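Grorneck Home Robotics - Rurska site
Minutes of the fault review meeting, 8th August

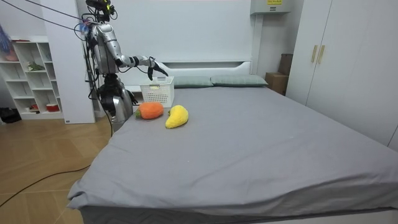 Bedroom bay, toy tidying task: right of the shelf, the robot with its hand over the basket at the head of the bed.

Present: Oksana Sydorenko (chair), Solomiia Bondarchuk (test lead), two operators from the bedroom bay, one from the kitchen bay, site safety officer
Apologies: electrical workshop
Minutes taken by the safety officer

1. Minutes of the last meeting

Agreed without changes. The action on spare keys for the charging cupboard is still open and moves to the next meeting.

2. Arm drop in the bedroom bay

Solomiia went through the log. During run 18 of the tidying task the raised arm lost holding torque at the shoulder and dropped onto the basket and the mattress. The fall took less than a second. The operator pressed the stop button straight after, but the arm had already come to rest. No one was inside the marked area and no one was hurt.

The basket was checked and is still usable. The hand was taken off and looked over at the bench. One finger was stiff and has been replaced. The mattress and the toys were not damaged.

Oksana asked whether there had been any warning. Solomiia said the shoulder controller had reported a low voltage three times in the 10 minutes before the drop. The messages went to the log file only and did not show on the operator's screen. The operator confirmed that nothing unusual was on screen and that the arm had moved normally up to that point.

3. Cause

The workshop sent a written note. The connector on the shoulder supply lead was not fully home and could be pulled out a little by hand. The lead had been changed the week before and the locking clip was not pushed down. With the arm held out level the motor draws the most current, and the workshop thinks the poor contact could not carry it.

Solomiia does not think this is the whole story. The brake in the shoulder ought to close when the supply fails, and it closed late. She has asked Boiko, who supplied the joint, for the brake timing figures. They have promised an answer but gave no date.

There was some discussion of whether the cables pulling on the upper body had worked the connector loose. The operators felt the bundle is too short when the robot leans towards the headboard. Not settled. To be measured with the robot switched off and the arm at full reach.

4. Cables on the floor

The safety officer raised the cable that crosses the floor to the front corner of the bed. It played no part in the fault, but the operator had to step over it to get from the desk to the robot. It is to be run along the wall or put under a cover. The kitchen bay has 8 metres of cover left over and can lend it.

The operators also asked for the stop button to be on a longer lead so that it can be carried. Agreed in principle. Oksana will check that the longer lead is allowed under the site rules before one is made up.

5. Return to work

The bedroom bay stays closed to powered runs until the connector has been remade and checked by a second person. After that there will be 40 cycles with the arm raised over an empty mattress, all at reduced speed, with everyone outside the tape. If there are no voltage warnings the bay can go back to normal tasks.

The kitchen bay uses the same shoulder joint. Its operator asked if they should stop as well. Oksana decided they may carry on once the connectors have been inspected, but not with the arm above shoulder height until Boiko has replied.

6. Logging

Low voltage messages are to be shown on the operator's screen in red and must be cleared by hand. Solomiia said this is a small change in Flekero and can be done before the bay reopens. A second warning in the same run will end the run - the arm is to be lowered slowly and parked.

7. Actions

Remake shoulder connector, second person to sign - workshop
Inspect connectors in kitchen bay - kitchen operator
Chase Boiko for brake timing - Solomiia
Measure cable bundle at full reach - bedroom operators
Fit floor cover - safety officer
Check rules on longer stop button lead - Oksana
Warning display in Flekero - Solomiia

8. Any other business

The yearly inspection of the lifting frame is due in December. Oksana to book it.

Next meeting to be called when the 40 cycles are finished.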